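Cidis cell, notebook, Sunday, 9:30

Picked up the sim cell from Erasto Kinyua with the grasp offset still open. Arm base on the wooden block, table, tan square and the four letter cubes loaded from the Plamton scene file. Block position left alone. Gripper frame re-entered by hand, old value kept in the Ham branch in case it has to go back.

Ran the approach check at 30 percent speed, stopping above the table each time. Left fingertip reads lower than the right on a tilted wrist, so clearance has to be taken from the left finger only. 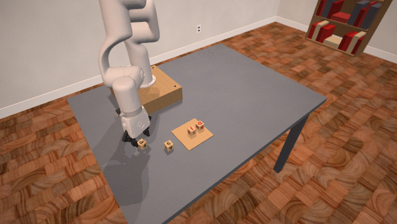

Clearance limit is now 4 mm at the fingertip. The planner was using the housing as the lowest point, and it accepted poses it should have rejected. Idrisa Makori changed the collision mesh to include the linkages. Planning time went up to almost 800 ms, acceptable for now.

Wrist view next. Checked finger symmetry at full open and compared against the joint readout. No change made to the finger limits.
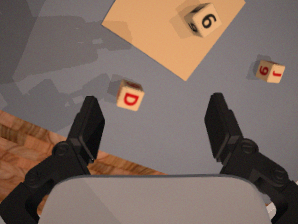

Wrist view, gripper open. "6" cube over the tan sheet, "D" cube ahead of the left finger.

Shadows on the left side of the table still upset the cube detector. Threshold raised to 113, needs a proper test with the light moved. Do not copy this value to the Volldale cell.

Room view used for checking arm clearance to the table with the wrist raised.

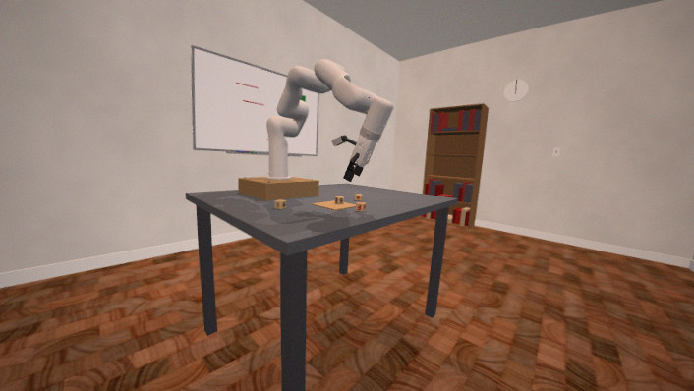

Room view. Gripper clear of the table, one cube on the square.

Open: rerun approach check with the new mesh at full speed. Idrisa to log the wrist camera offset before anyone edits the mount. Old mesh stays in the Ham branch until May.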